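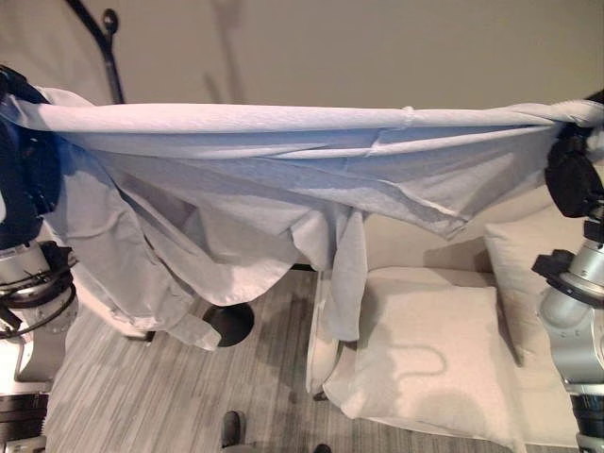 Household Textiles, Unit 2: Handling and Folding the Long-Sleeve Shirt
Handout for participants, Tellham Adult Learning Center
Prepared by Danylo Bilyk

Please read this handout before the practical hour. Bring one long-sleeve shirt with buttoned cuffs, clean and fully dry. It does not need to be ironed. A shirt which was already worn many times is better for learning than a new one, for the new cloth is often stiff and keeps the folds from the shop.

1. What we did in Unit 1

We spoke about flat articles: towels, pillowcases, napkins. A flat article has four corners and if you hold two of them, the rest hangs in a predictable way. You remember also that the grain of the cloth goes along the length (warp) and across it (weft), and that a cloth pulled on the diagonal will stretch. The diagonal is called the bias. We need this word again today.

2. Why a shirt is more difficult

A shirt has no true corners. It is a tube for the body with two smaller tubes joined to it, and a collar, which is several layers thick. When you take it from the basket you usually catch it in the wrong place, for example by one cuff and the hem. Then the body of the shirt turns around itself and hangs in slanting folds, and a sleeve may be hidden inside or fall down in front.

Many participants try to correct this in the air by pulling the hands apart. The upper edge becomes straight, and it looks like order, but the cloth under it is still turned. Pulling harder makes only a tighter roll. If the pull goes on the bias, a soft knit can lose its shape.

3. Finding the landmarks

Before folding, find these points by hand:

Collar. The thickest part. If you can find only one thing, find the collar.
Shoulder seams. They run from the collar to the top of each sleeve.
Side seams. From the underarm to the hem.
Hem. On many dress shirts it is curved, lower at front and back and higher at the sides. A curved hem will not lie in one straight line when folded, and you should not try to force it.
Cuffs. Check if they are buttoned. A buttoned cuff keeps its ring shape and makes a small hill under the folded shirt. For storage on a shelf I prefer to open it. For a suitcase I leave it closed. Both are accepted in this course.

4. Opening a twisted shirt

a) Put the shirt down on the table. Do not continue in the air.
b) Let go with both hands. The cloth will relax a little by itself.
c) Find the collar and put it at the top, away from you.
d) Follow each shoulder seam outward to the sleeve and draw the sleeve out to its side. Do not pull by the cuff only, take the sleeve also near the elbow.
e) Go back to the underarms and follow the side seams down to the hem.
f) Smooth with the flat hand from the middle to the sides. The fingertips make new small creases, the palm does not.

If there is a rolled part along one edge, open it from its middle and not from the ends. The ends are usually where the cloth is bunched the most, and if you begin there the twist moves further inside.

5. Folding (shelf method)

Turn the shirt face down. Button the top button and one in the middle, so the front does not slide open. Fold one side to the center of the back, with the fold passing over the middle of the shoulder. Lay the sleeve down along the fold you have just made. Repeat with the other side. The sleeves should lie next to each other — if they lie one over the other, the package becomes too thick in the middle. Then bring the hem up one third, and again, until it comes under the collar. Turn over.

The width of the package should be near to 30 centimeters for the shelves in our training room. At home you measure your own shelf and keep the same width for all shirts. A folding board helps with this, but please do the first shirts without it.

6. Light colors

White and very light blue shirts need some extra attention. Wash your hands before and wipe the table. Creases in pale cloth are seen mostly by their shadow, so stand where the light comes from the side and you will notice them earlier. Light from directly above hides them.

7. Words for this unit

Crease: a line left in the cloth by pressing or folding.
Drape: how the cloth hangs by its own weight.
Taut: pulled tight, with no slack.
Slack: the loose part which is not under tension.
To gather, gathered: drawn together into many small folds.
Placket: the strip at the front or at the sleeve where buttons or buttonholes are.

8. Exercise for home

Fold the same shirt with the shelf method on three evenings. Each time write down how wide the package came out and which step was slow. Leave it folded for one night and look in the morning where the creases are. Bring the notes to Unit 3, we will compare them before we begin with fitted sheets.

Participants who missed Unit 1 can take the handout from the folder next to the door. The ironing unit is moved to January.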